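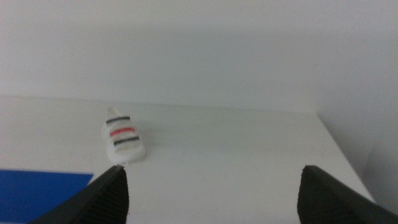 White, with a red stripe between two dark ones.

Havby Sneaker
Style no. 855
$53.00 per pair

The Havby is a low everyday sneaker in white with a thick molded toe cap and stripes across the upper. It is made for walking, errands, school and light indoor use. It is not a running shoe and we don't recommend it for court sports with a lot of side-to-side movement.

Jerkum has sold the Havby since the Woncombe store opened. The current version has the same shape as the previous one, with a new insole and a firmer heel. If you wore your last pair in a given size, order that size again.

Colors

White with black, red and gray stripes. This is the only color in stock. The navy version is discontinued and will not be coming back. A few pairs are still at the Woncombe store, mostly in small sizes, and those can be bought in person only.

Fit and sizing

The Havby runs true to length and slightly wide. People with narrow feet may want to go down half a size. The toe cap does not stretch, so there should be a little room in front of the longest toe when you stand up. Measure late in the day, standing, with the socks you plan to wear.

Adult sizes come in whole and half sizes. Children's sizes come in whole sizes only and use the same last, scaled down – they are not cut narrower at the heel. If a child is between sizes, take the larger one and add the thin spacer insole (sold separately).

What's inside

The insole is foam with a knit cover and lifts out. It can be replaced with an orthotic up to 4 mm thick without changing the fit much. Thicker orthotics take up space over the instep, and you will likely need to go up half a size.

The lining is polyester knit. The heel has extra padding along the inside of the collar, which feels stiff in a new pair and softens after a week or so of regular wear.

Cleaning

Knock off dry dirt first. Wipe the upper and toe cap with a damp cloth and a drop of dish soap, then wipe again with clean water. For scuffs on the toe cap, use a white eraser or a melamine sponge with light pressure. Keep the sponge off the stripes, which can go dull if they are scrubbed.

Take the insoles out and wash them by hand. Let everything dry at room temperature, away from heaters and direct sun. White shoes dried in the sun tend to yellow, and the yellowing does not come out.

Don't machine wash and don't use bleach.
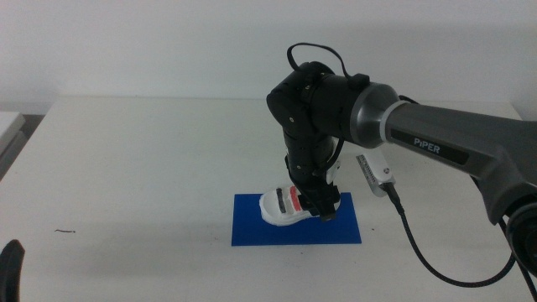

Can I put the Havby in the washing machine if I use a mesh bag?
We advise against it even with a bag. The heel padding holds water for a long time and can shift out of place in the spin cycle, and machine washing is not covered by the guarantee.

Related item: Campos shoe mat

The Campos mat is a flat royal blue mat for cleaning or setting down shoes on a table, bench or counter. It is sold separately and is the one we use at the Woncombe counter. Wipe it down after use and store it flat or rolled. Folding leaves a crease.

Wear and repair

Most of the wear on this style shows up at the outer edge of the heel. When the tread there is smooth to the touch, it is time to replace the pair, as the grip on wet floors is much reduced. The sole is bonded in place and cannot be resoled.

A toe cap that starts to lift at the edge can be glued back if it is caught early. The Woncombe store does this at no charge during the guarantee period and for a small fee afterward. Bring the shoes in clean, please.

Guarantee

Stitching and bonding are covered for four months from the date of purchase. The guarantee covers seams that open, a sole that separates and stripes that peel. It does not cover normal wear, stains, cuts, machine washing or damage from heat. Keep the receipt or the order email.

Shipping and returns

Orders placed before noon usually leave the warehouse the same day. Unworn pairs can be sent back in the original box. Try them on indoors, on carpet if you can – marks on the sole count as wear. Exchanges for another size ship free one time per order.

Pairs bought in the store can be returned by mail, but pairs bought online through another seller have to go back to that seller.

Customer comments

"My third pair. The stripes have held up better on this one than on the last. I still think the heel is too stiff for the first few days, and I wear thicker socks until it gives." – Pacita Javier

"Good wide fit. Toe cap scuffs easily but cleans up with an eraser like the page says. Would buy the navy if it were still made."

"Ordered a half size down for narrow feet and it worked. Took more than a week to arrive."

Stock note

The next delivery of adult half sizes is due in March. Sizes marked "waiting" can be ordered now and will ship when they come in. We don't charge the card until the pair leaves the warehouse.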